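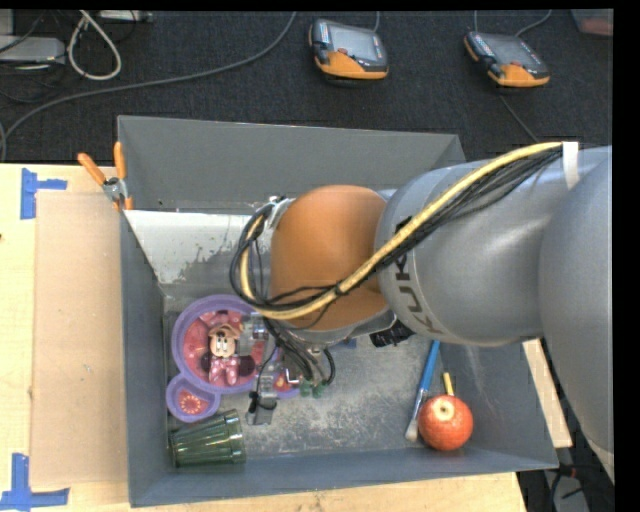

3.2 Mixed tableware in shared bins

Figure 3. Divided children's plate and green tumbler in a gray bin.

Items were sorted by outline before any weighing. Divided plates formed their own class, as the small round lobes around the main section (Figure 3) prevent flat nesting with ordinary round plates. Tumblers were recorded by the position in which they lay – upright, inverted or on the side. Printed decoration was noted but carried no weight in the sorting.

The Tilton set held 1554 pieces in 13 classes. Villalba and Tapia coded each bin separately, and disagreements were settled by a second reading. A tumbler lying under a plate was entered as a covered item, even where most of its wall remained visible.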